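To: stunotley-users
Subject: Re: [stunotley-users] grasp point labels, edge or corner?

On Saturday the Neagu group wrote:

> We trained the Stunotley policy on our own shirts and it grabs
> the middle of the cloth far too often. Did you label edges or
> corners as grasp points? And do you keep frames where the gripper
> is open over bare surface, or drop them?

Both, and we keep them. Longer answer below, with pictures from the Zuvcombe booth.

The setup is two arms on one rail, one fixed camera and a camera at the wrist. Garments go on the floor of the booth between the arms. Patterned wallpaper stays up for all runs. We tried masking it out in November and the scores didn't move. 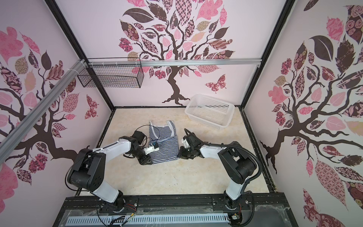 1. Labels

We label a grasp point only where the cloth ends: hem, sleeve edge, or the tip of a fold. Anything inside the body of the garment is marked as "no grasp", even if a person could pinch it. Of 3,000 wrist frames, 1,082 had a usable edge point under this rule. Stripes help the person labeling, because the angle changes where a flap is turned over. I don't know yet if they help the network.
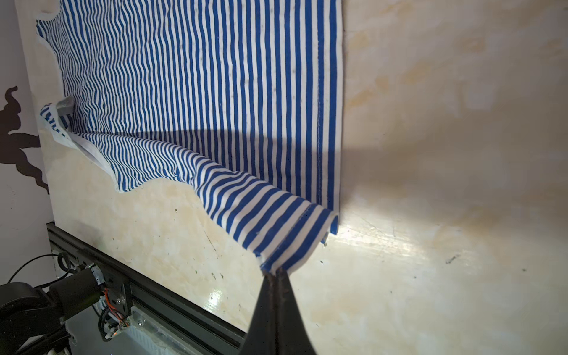
Wrist view, fingers closed on the point of a folded flap.

The rest of that shirt is still fairly flat, but there are wrinkles and a crumpled part on the left. We label those as well – if you only label the part being held, the policy learns nothing about where to go next.

2. Empty frames

We kept 1,018 frames with no cloth in view. Leaving them out was our first mistake. The Brondlow baseline does leave them out, and in our hands it closed on shadows and scratches in the floor. With them added, false closes went from one in 4 to a handful per session. We did not tune anything else between the two runs.

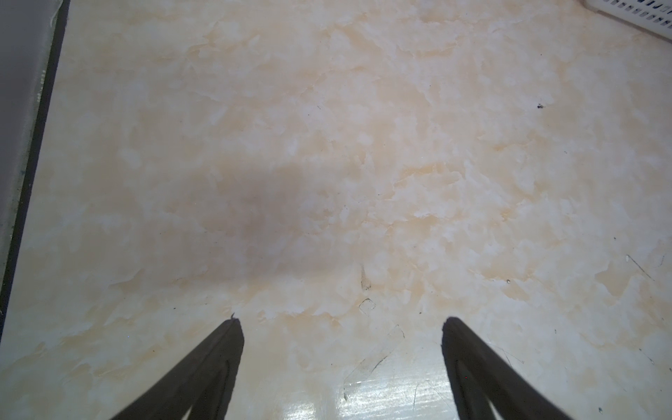

Gripper open over the bare floor, with arm shadow and glare. Label: no grasp.

If your surface is matte you may need fewer of these. Ours is glossy, and the glare moves with the arm.

I can send the label guide and the split files. The training script is the stock one with the crop turned off.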